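The Long Life of a Sole
Why small footwear towns are learning to mend again

Features | Published 2024-08-01

The town of Mutport has made shoes for as long as it has had a railway. At the height of the trade its workshops stood on both sides of the river, and the streets behind the station still carry the names of the processes once carried out there: Lasting Row, Welt Lane, Finishers' Yard. Most of the buildings have since become flats. Those that remain in use are smaller, quieter and increasingly occupied with a kind of work their founders would have considered beneath them. They are repairing shoes that other people made.

The change has been gradual. A generation ago the repair of footwear was a matter for the high street, where a heel could be replaced while the customer waited. The number of such counters in the district has fallen steadily, and the reasons are well known to the trade. Shoes became cheaper. Soles came to be moulded and glued in one piece with the upper, so that a worn tread meant the end of the whole article. Parents in particular grew used to the idea that a school shoe was bought in late summer and thrown away before the next one.

It was against this background that the Mutport Footwear Trust opened its repair hall in June of last year. The Trust is a charitable body, formed from the remains of the old employers' association, and its stated purpose is to keep the skills of the town in use. In its first twelve months the hall accepted over 3000 pairs for assessment. The greater part were walking boots and men's leather shoes, but the staff report a growing share of work boots, sent in batches by local employers.

The figure that has attracted most notice within the trade is a different one. Of the pairs accepted, 80 per cent were judged to be worth mending. This was well above what the Trust had expected, and it has led to some rethinking of what is meant by a shoe that cannot be repaired. A moulded sole can often be ground flat and a new one bonded in its place. The work is slow and it does not always look handsome, but it holds. Uppers are another matter. Where the material has cracked across the flex of the toe, there is seldom anything to be done, and the hall's practice is to say so at the counter.

Cost remains the chief difficulty. A full resole at the hall takes a skilled worker the better part of a morning, and the price must reflect that. For a good pair of boots the sum is easily justified. For a cheap pair it is not, and the Trust has taken the view that it should decline such work openly. Several customers have complained of this. The Trust's published policy, which is displayed beside the door, states that no repair will be undertaken where the charge would exceed half the price of a comparable new pair, unless the owner asks for it in writing. A surprising number do. The reasons given include awkward fittings, orthopaedic alterations and, in a fair number of cases, simple attachment.

Other towns have watched with interest. Barnance, some way up the coast, lost its last maker of women's shoes a decade ago but kept its college, and the college kept its benches. Its footwear course, which had been reduced to two evenings a week, now runs as a full certificate. The syllabus is an old-fashioned one. Students begin with the foot itself -- its bones, its arches, the way the weight passes from heel to toe -- and do not touch a knife for some weeks. They then learn to make a pattern, to cut, to close and to last, before turning to repair in the second half of the year. The college's reasoning is that a person who has built a shoe will know where to open it.

There is also the question of supply. Repair depends upon parts, and the parts trade had dwindled almost as far as the repair trade itself. Heel blocks, shanks and insoles in the less common sizes had become hard to find. Kjærgaard, a family firm of component makers which has long supplied the district, took the decision to bring 377 discontinued sole and insole patterns back into its catalogue, to be made in small runs. The firm describes the results as modest but sufficient. Wide fittings have sold best, followed by the smallest adult sizes, for which many owners had been cutting down larger parts by hand.

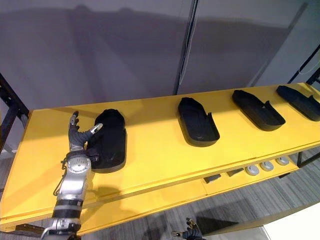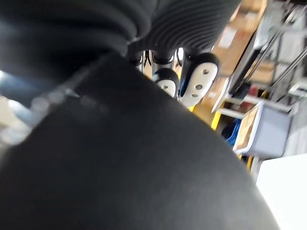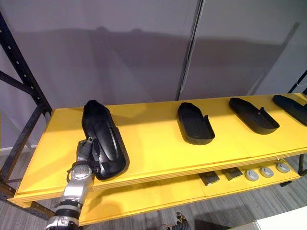
Children's shoes present a separate problem, and one to which no town has yet found a full answer. A growing foot seldom stays in one size long enough to wear out a well-made sole. The sensible course is exchange, and schemes of this kind have existed informally for as long as there have been older cousins. The Isemar Exchange, which operates from a former Sunday school near Mutport market, has tried to put the practice on a firmer footing. Families bring in shoes that have been outgrown. Each pair is cleaned, given a new insole and checked for uneven wear, and any pair which has taken on the shape of its first owner too strongly is withdrawn. Advice on the last point has been mixed, and the Exchange has chosen to be cautious. It does not pass on first walking shoes at all.

The larger manufacturers have so far shown only a polite interest. Some now offer a repair service for their dearer lines, usually by post and with a wait of several weeks. The Trust would like to see makers go further and state plainly, on the box, whether a shoe can be resoled and by what method. It has drafted a simple form of wording and has circulated it to retailers in the district. A number of independent shops have agreed to carry it on shelf cards from the autumn.

The repair hall, meanwhile, has outgrown its first room and has taken the lease on the adjoining one in Finishers' Yard. A second stitching machine has been bought from a closing workshop and is awaiting a new motor. Assessment remains free of charge, and owners are asked to bring both shoes, even where only one is damaged.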